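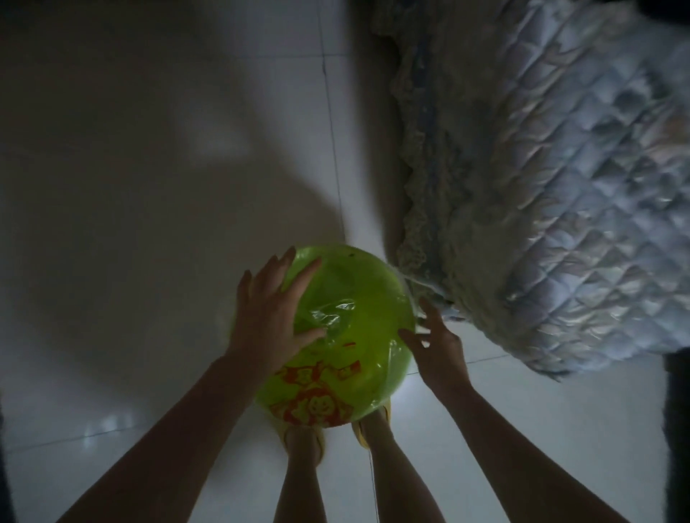 ## Wrapping an inflatable ball as a gift

Balls are my favorite thing to wrap, and clear film makes it so much easier than paper (no corners to fight with!). You get to see the print through it, too.

1. Blow the ball up until it's firm but still gives a little under your thumb.
2. Cut a square of film. For a ball 8 inches across, I use 20 inches of film per side.
3. Set the ball on a smooth floor, lay the film over the top and press it down with both hands.
4. Roll the ball over, gather the loose edges and twist twice.
5. Tie with 17 inches of ribbon, and pull it tight!

Creases are fine – they catch the light and look great. Add the tag last.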